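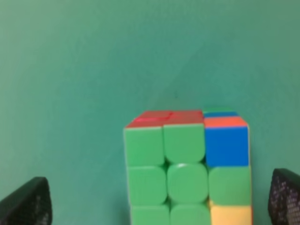 Start pose rules for cube tasks: how strict?

Akulmont — 43 posts
We are rewriting the start conditions for the in-hand and table cube tasks. The current text says "cube upright, faces aligned, fingers open." The last part is fine. The middle part is the problem. In the start pose attached, the right layer is turned by a small amount and the fingers are open on both sides. One reviewer rejected it, another passed it. I want a rule both can apply.

Khasawneh
Reject. A stepped side means the finger pad meets one layer before the others. You then measure grip compliance along with the task. Our limit is 2 degrees per layer, checked with a printed gauge before each run.

Datar
Disagree. If the policy only works on a squared cube, I want to see that in the results. Log the offset and keep the run.

Khasawneh
Log it with what? The wrist view loses the bottom row at that distance. You can tell the layer is off but you can't get a good angle from it.

Datar
Fair on the bottom row. Back off along the approach axis, take one still, then return. It adds up to 3 seconds per run. We did 91 runs like that in July and had no complaints from the operators.

Erkon
Two separate rules are being mixed here.
1. Start state: what is allowed.
2. Record: what must be written down.
Write 2 first. A run with an unrecorded offset is no use to either of you.

Also define "green face forward" by the center tile. With a layer turned, the corner colors tell you nothing.

Akulmont
Center tile goes in. Draft: fingers open and clear of the cube, whole cube in the recorded still, offset logged per layer. Over 2 degrees goes in a separate set and is reported separately.

Khasawneh
I can live with that if the two sets are never pooled in one success rate.

Datar
Still think the limit is too tight — but separate sets works for me.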